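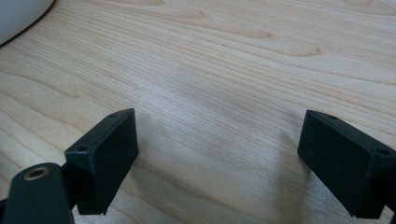
Can you put a hot mug straight down on a wood veneer table? Once or twice you'll probably get away with it, but use a coaster, as heat and steam are what leave those cloudy white rings.

I bring it up as the Istbridge library reopened its reading room this week, and the talk of the morning was the tables. The old gray ones are gone. In their place are 7 new ones from Gromoma, all in a pale blond veneer, and I have to say I'm smitten. The grain has these long wavy loops in it, and when daylight comes across the top there's a soft sheen that the old gray stuff never had in its life.

The tables cost the library a little over $3000 altogether, paid for out of the September book sale. That sale ran for three days and I bought far too many paperbacks at it, so I'm claiming a small piece of table for myself. The corner by the radiator, please!

Delivery was supposed to happen before the holidays. It didn't - the first batch went to the wrong branch and had to come back across the county - so the reading room stayed shut two weeks longer than planned. By Saturday, though, every seat near the windows was taken by ten o'clock, and I ended up doing my crossword at the big table next to local history.

Now, the rules. Drinks are still allowed, which I was worried about. Lidded cups only, and there's a stack of 200 cork coasters at the front desk, donated by the Leclerc bakery on Mill Street (they have a little loaf printed on them and I'm sure half will walk out of the door by spring). Laptops are fine. Craft knives, glue and nail polish are out, and the model railway group has been asked to bring its own cutting mats.

For cleaning, the staff are using a damp cloth and then a dry one, wiped along the grain. No spray polish. The library had a tin of Ivonico wax left over from the old front desk, but it's staying in the cupboard, as the new tops came finished from the workshop. If you spill something, mop it up and tell the desk. They were very nice about it when I asked, and I hadn't even spilled anything yet.

The old tables haven't gone to the dump, by the way. Three are at the community garden shed for potting, and the rest are up for grabs, free to any club or school in town that can collect them. Ask at the front desk and bring a van, because they're heavier than they look and the legs don't fold.

The reading room is open its usual hours again, including Thursday evenings until eight.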